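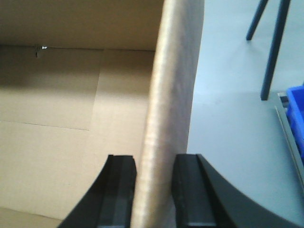
*Open cardboard box, inside wall and floor.*

# Jelville Gutter Lining Membrane

Jelville is a self-adhesive rubber membrane for relining box gutters, valley gutters and parapet gutters on pitched and flat roofs. It goes over old lead, zinc, steel or concrete, so most gutters can be relined without taking anything out. There is no flame and no hot bitumen on the job.

The membrane is made by Vurkov and stocked by us in two widths. Gray is kept on the shelf. Black is cut to order and can't be returned.

## Where it can be used

- Box gutters behind parapet walls
- Valley gutters between two pitched slopes
- Lead or zinc gutters with split joints
- Outlets and sumps, with the Dow corner piece

Don't use it on gutters coated with silicone. The adhesive will not bond to silicone, and primer does not change that. For half-round hanging gutters, see the Brollum liner instead.

## Sizes and supply

Each full roll is wound on a core and sold by the roll only. Rolls should be kept under cover and off the ground, with the backing film left on until the piece is ready to lay. A core can be anything from thin spiral-wound paper to the kind of upright tube shown with this section, light beige and slightly fibrous on the outside, and any paper core needs to be kept dry. If a core gets soft, the roll sags in the middle and the membrane comes off with creases that are hard to press out.
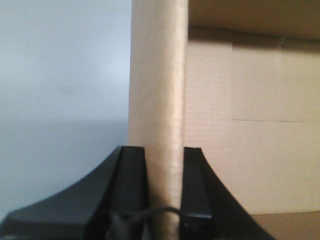
Gutter length is the first thing to measure, and the second is the girth, meaning the full distance up one side, across the sole and up the other. Add enough to turn the membrane over the top edge on both sides. For a dry run on a small gutter, a plain tube that stands up straight like this one, which looks like rolled cardboard, can be rolled along the sole to find humps and low spots before any primer is opened. Mark the low spots and fill them with repair mortar.

| Item | Figure |
|---|---|
| Narrow roll, width | 359 mm |
| Wide roll, width | 384 mm |
| Full roll, length | 13 m |
| Pallet order, narrow, priced at | $2,350 |

## Laying

1. Clear the gutter and scrub it down. Let it dry fully.
2. Cut back loose edges and hammer flat any raised joints.
3. Prime the sole and sides and wait until the primer is tacky.
4. Start at the outlet and work uphill, so each lap sheds water.
5. Peel the film a little at a time and press down with a hand roller.
6. Seal the top edges with Vurkov edge paste.

Lay only in dry weather. In January and other cold months, keep the rolls indoors overnight before use.

## Ordering

Prices are per roll before tax. The Dow corner piece, primer and edge paste are listed separately. Prices on this page were checked Thu 9 July.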